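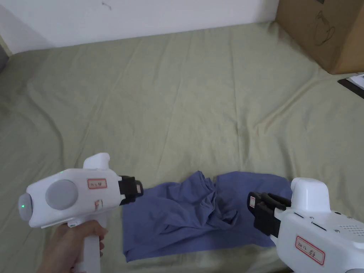 Photo: Hậu Lại

Ticket 354
Product: Grumach countertop oven, 2,000 watt
Opened by: Salamatu Opoku
Handled by: Wayne Garside, Bramwell Kitchen Support
Opened: 4th April
Status: Closed
Subject: Yellow layer cake sinks in the middle, edges too dark

Customer's first message

I bake two round layers at a time for birthday orders. I have used the same yellow cake recipe for years in my old gas oven and it came out level. In the Grumach both layers rise, then drop in the center before the timer goes off. The edges are dark brown and the middle is gummy. I have baked it four times now with the same result. Butter, sugar, four eggs, flour, baking powder, milk, vanilla. The baking powder is new. I changed the brand of flour once and it made no difference. Please tell me if the oven is faulty.

Reply, Wayne Garside

Thanks for the clear description. Please check these and write back:

Which mode is the dial on, Bake or Convection Bake?
Which rack position are you using?
Are the pans light metal, dark metal or glass?
Does the preheat light go out before the cake goes in?
Do you open the door during baking?

Customer

Convection Bake. Lower rack, because the pans looked too close to the top otherwise. Pans are dark nonstick. The light goes out and I put them in right then. I don't open the door until the timer.

Reply, Wayne Garside

The preheat light on this model goes out when the air near the sensor is up to temperature. The walls and rack take longer. Give it the same time again before you load it. On the lower rack, dark pans get strong heat from the element and the edges set early. Please try Bake, middle rack, one layer only, with a loose thermometer hung from the rack. Leave the rest of the recipe alone so we only change the oven side.

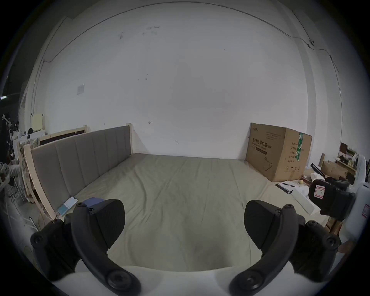 Sage-green sheet against a plain wall.

Customer

Tried that. One layer, middle rack, Bake, waited for the second stretch of preheat. It did not sink as far, but there is still a dip. Edges are much better. My Utix thermometer read lower than the dial through the whole bake, and dropped a lot when I put the pan in. It took a long time to come back.

Reply, Wayne Garside

A drop when the door opens is normal. A steady low reading is a calibration issue and can be corrected. Hold Temp and Start together until the display flashes, press the up arrow until the offset matches the gap you saw, then press Start to save. Run it empty and check the thermometer again before you use any batter.

I passed your notes to Sheila Dunmore, who tests the cake settings at our Pesteton kitchen. She asks how long you cream the butter and sugar, and whether you line the sides of the pans.

Customer

Offset is set and the thermometer now agrees with the dial. I cream until it is very pale and fluffy, high speed, no set time. I line the bottom and the sides with parchment.
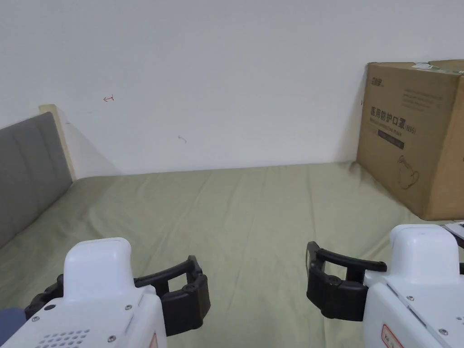
The layers came out flat after the offset, so the sinking is mostly fixed, but I still have a problem with the sides. The parchment folds leave creases in the cake running top to bottom, with the crumb puffed out between them. The closest thing I can compare it to is that gray headboard, with the vertical seams and the soft panels between. It is fine under thick buttercream but it shows on a semi-naked cake. Is that from the oven or from me?

Reply, Wayne Garside

From the liner. Sheila's advice is to line the bottom only and grease and flour the sides. If you want paper on the sides, cut one straight strip per pan, grease the pan so the strip sticks, and press it smooth before filling. She also suggests medium speed for the creaming and stopping when the mix is light but still holds together. Too much air can cause a small dip even at the right temperature.

Customer

Bottom paper only, medium speed, both layers on the middle rack. Level top, smooth sides, edges light gold. Cooled in the pans a few minutes and they came out clean.

Internal note, Mervyn Dawber

Offset added to the service record. No fault found with element or fan. No replacement sent. The manual page on the preheat light needs the extra waiting time added; passed to the manuals desk in April with this ticket attached.

Closed by Wayne Garside. Customer can reopen by replying to any message in this ticket.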